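Workshop > Projects > Two-Arm Bench

Progress on the Two-Arm Bench

The second arm was installed at the Kekau shared workshop in November, and the build has now reached 184 logged hours. The controller remains the Sastier board described in an earlier post. The budget ceiling of 2000 dollars has been maintained.

Work at present concerns sorting makeup brushes into a clear organizer with three compartments. Long, thin handles are a demanding test of finger alignment - a small error at the wrist becomes a large one at the tip. The acrylic walls also reflect the overhead lights, and depth readings taken through them are not yet reliable. 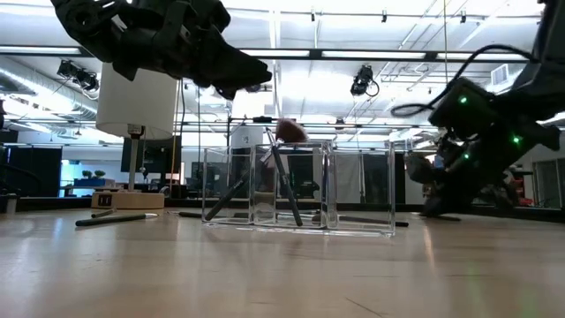
Revisions to the Wrist Mount

The original bracket permitted over 2 degrees of play under load. A replacement has been drawn and will be cut at Staltbridge. Until it is fitted, both arms will run at reduced speed, and sessions will be limited to 5 attempts between calibrations.

Cable routing will be reviewed at the same time.

Recent posts
Choosing a Controller: Notes on the Sastier Board
Fitting the First Arm
Zou Finger Pads, Second Revision
Bench Lighting and Reflections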